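Bakke Robotics Club: Hand-Held Gripper Guide
Section 4. Recording the flower task
Revised 04/07/2024
12 shares | 3 comments

Read this before you pick anything up. Last year's handout promised that a new member could record usable demonstrations in one meeting. I have yet to see it happen. Plan on two, and throw out most of the first.

4.1 Set up the table

1. Put the artificial flowers on the white table near the front edge. Leave the desk organizer and binder at the back. The Merkau project notes claim that background clutter makes the trained policy sturdier. We have not tested that, so treat it as a guess.

2. Pick up a gripper and check what its own camera sees. The bloom should be near the middle of the view, with the leaves spreading out around it. The picture bends hard toward the edges, so don't judge distance by the line of the desk.

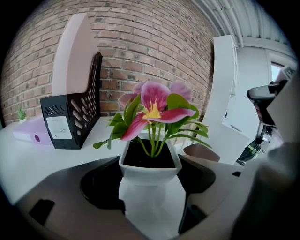 3. Start the Vatau recorder and wait for the steady tone. The green status line on the screen means very little. It has stayed green through at least one full session that saved no files.

CAUTION: Look down before you step back. Cables run across the tile on the left side of the table, and one goes to the power strip on the floor.

4.2 Record

4. Hold one gripper in each hand, claws open and pointing away from you. Keep the marker cubes clear of your sleeves. Tracking drops out when the patterns are covered, whatever the Zoltier manual says about "automatic recovery."

5. Bring both claws over the near edge of the table and pause for two seconds. Then move in on the flowers from either side at a slow, even speed.

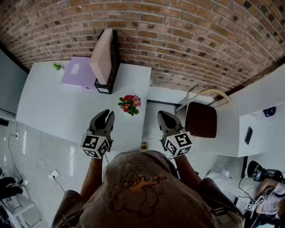

Most beginners rush this part and then blame the software. Slow down, keep your wrists level, and finish the motion even if you think you've spoiled it. A bad take can be deleted later. A half take confuses the sorting script.

6. Say the take number out loud and write it on the log sheet, along with one word: good, bad or unsure. Use "unsure" freely.

NOTE: In December the club logged 84 takes and called the set finished. Only nine of them had clean tracking from both grippers. Please don't report a total until someone has played the takes back.

4.3 Before you leave

7. Stop the recorder, copy the files to the club drive, and open the last one to make sure it plays.

0 likes | Leave a comment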